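Workshop notebook, fabric bench
May 24, 2024
Shrinkage and colorfastness on the navy cotton
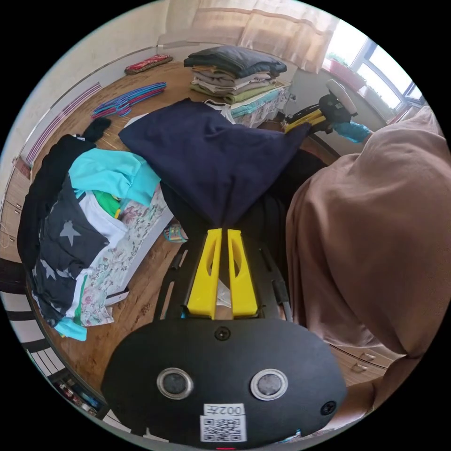 How much should we cut over size to allow for shrinkage?
Four percent on the length and two on the width, for the navy twill from Prosden. The Zostberg cloth needs less, but cut it the same so the patterns stay common.

Lengthwise shrinkage on the Prosden twill came out at 3.6 percent after three washes. Nearly all of it was in the first wash. The second added a little and the third I could not separate from measuring error. In January the same article gave 2.9, so either the finish has changed or the January pieces were not left flat long enough before measuring. I don't have the old pieces to check.

Method, same as before. Marks at 500 mm with the laundry pen, three pairs each direction, well in from the selvage. Wash at 60 C, line dry, leave overnight on the table, measure without pulling. The pen marks are getting faint by the third wash. Next time sew them in with white thread.

Width on the Prosden was 1.7 percent. Zostberg was 2.2 on the length and 1.1 on the width, and it also came out straighter. The Prosden skews toward the left selvage by a small amount, enough to matter on anything long. If we use it for the Eide aprons, the ties should be cut across the width.

Weights before washing. The one-meter pieces are hard to fold evenly on the small scale, so these were weighed in the bag with the bag subtracted. The full Prosden roll end was 2488 g. The Zostberg remnant was 1036 g. Neither figure includes the cardboard core.

Color. Rubbed dry and then damp with white cotton, ten strokes each. Dry was clean on both. Damp left a clear blue mark from the Prosden and a faint one from the Zostberg. After the first wash the Prosden was down to a faint mark too. It should be washed before it goes anywhere near the cream lining. The white strip I put in with the first load came out gray-blue along one side and is pinned to the back of this page.

Vinegar in the rinse made no difference that I could see. I had one piece with and one without, same load size, and the damp rub looked the same on both. Not going to bother with it again.

Thread: the Ulum polyester in dark navy is the closest match before washing, but after three washes the cloth has moved lighter and the thread has not. It shows on topstitching. The next shade up is a better choice if we prewash. Cones are some 2000 m each and there are two left on the shelf, one already opened.

Seam test on the washed pieces, flat-felled, 3 mm stitch. Puckers on the Zostberg with the 100 needle, fine with the 90. The Prosden took either one.

To do:
Prewash the whole Prosden length before cutting.
Ask Prosden whether the finish changed after January.
Repeat the width marks with sewn thread.
Order Ulum in the lighter navy, one cone, and check it against the washed piece by the window.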